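Projects > Ploleck Kitchen Fund > Progress reports

Progress report no. 4, shared kitchen kit
Posted in June by the Clendodach project office

Quick one this time, the full accounts follow with the year-end pack. Covers the sink-side kit only. Ovens and shelving are in the Narkville report, please don't look for them here.

Main spend this period was baskets, sponges and dishes. Sorting mostly done, labels not.

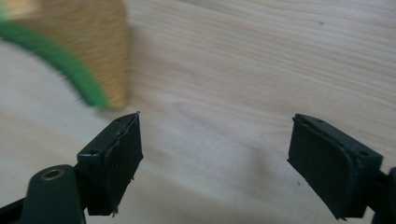
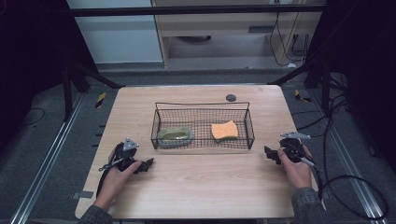 Where we are:

Baskets. 40 ordered, all in. Black wire mesh, low sides, higher at the back. We went with mesh over the solid trays from the first quote — the trays held water and the bottom of everything went slimy inside a month. Mesh costs a little more. Worth it, I think, but you will see the difference on the invoice and I wanted to flag it before you ask.

Layout. Settled after too much back and forth. Dish on the left, sponge on the right, same in every basket, so that anyone moving between kitchens finds things where they expect them. Two of the kitchens asked for the reverse because of where their taps are. Said no for now. Will look again after the summer if they still want it.

Dishes. Shallow green plastic. Soap goes in these. They do scratch. Replacement set is budgeted for next year, not this one.

Sponges. 300 bought in bulk from Hrytsenko, orange with the green scouring side. Kitchens told to change them every two weeks and bin the old ones. At the current rate the stock lasts into the winter. First delivery was short and they made it up with the next one, no charge, so no change to the figures you already have.

Brushes. Not in the original plan. Several kitchens asked, so we bought a few out of contingency to try. No decison yet. If they get used we'd want to add them properly in the next round, if not it stops there.

Handed over so far: 11 kitchens have their baskets, made up and signed for. The rest are waiting on labels. Printer let us down twice, new proofs due this week.

Problems:
— labels, see above
— storage. We are out of cupboard space at Clendodach and the spare sponges are sitting in the corridor, which the building people don't love
— one kitchen has closed for repairs, it's basket is on hold

Spend is inside budget even with the mesh and the brushes. Small underspend on delivery. We would like to move that across to labels if you are happy with it — a yes by email is enough, no need for a form unless you want one.

Next period: finish labels, get the remaining baskets out, short visit to each kitchen to check what is running low. Reciepts are scanned and in the shared folder under Ploleck, same place as before.

Contact the project office | Clendodach | Back to top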